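3.2 语料与编码方法

本节说明语料的来源以及编码的步骤。本研究关心的问题是：演艺人员在社交平台上对公共争议表态以后，网民如何评价其“发言资格”。以往的研究多从明星效应的角度出发，讨论表态能不能改变受众的态度，而对资格本身的争论讨论得比较少。我们认为，这种争论在评论区里常常比争议事件本身占更多的篇幅，因此值得单独分析。

语料取自 Flunuvis 平台。我们选择了 Mindden 地区关于水费调整的争议，采集时间为一月，共得到演艺人员的公开帖文183条。对每条帖文，只保留点赞数排在前面的评论，并去掉重复和纯表情的内容。经过筛选以后，有106条帖文进入正式分析，其余帖文或者与争议无关，或者评论数量太少。帖文以文字为主，也有一部分附有图片或视频。语料于2022年4月29日封存，之后没有再增加。

编码分为4类：支持表态、反对表态、质疑资格、转移话题。其中“质疑资格”指评论没有回应帖文的观点，只指出发言者不懂该问题，或者不属于受影响的群体。如果一条评论同时符合两类，则以篇幅较长的一类为准。两名编码员先用300条评论进行试编码，对不一致的地方逐条讨论，再修改编码手册，然后分别完成全部编码。
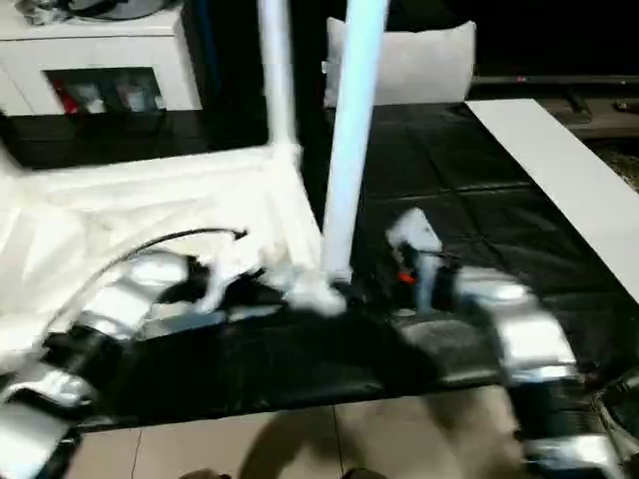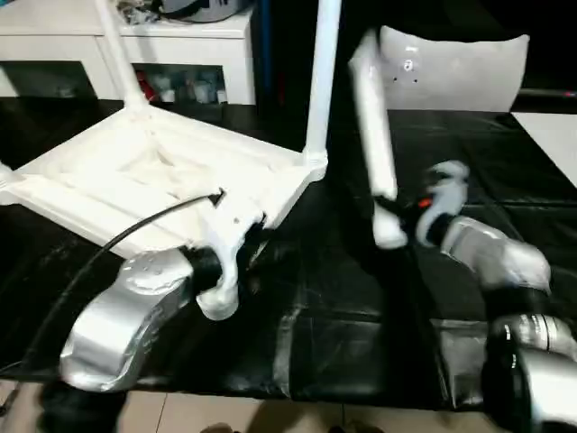 图2 铺有黑色塑料布的台面与两只机械臂：上为白色布料，下为翻倒的白色塑料椅

在试编码中，最困难的是反讽。例如有的评论写“您说得真对，您家一定也交水费”，字面上是赞同，但是放在上下文里应当理解为质疑资格。对这类评论，我们要求编码员先阅读同一帖文下的前后评论，再作出判断；仍然不能确定的，标为“存疑”，不计入后面的比例计算。

另一个需要说明的问题是账号的性质。部分帖文由经纪公司 Bollel 代为发布，语气比较正式，与艺人本人的日常用语有明显差别。Gunawan 框架把代发的帖文看作机构话语，本研究没有完全采用这个做法。理由在于评论者一般不区分代发和本人发布，他们的批评仍然指向艺人本人。所以我们保留了代发帖文，但是在编码表中另设一栏作为标记，并在4.3节对两种帖文分别进行比较。

本研究的语料只来自一个平台，对其他平台的情况不能直接推论。此外，被平台删除的评论无法取得，质疑资格的评论在语料中的比例有可能低于实际的比例。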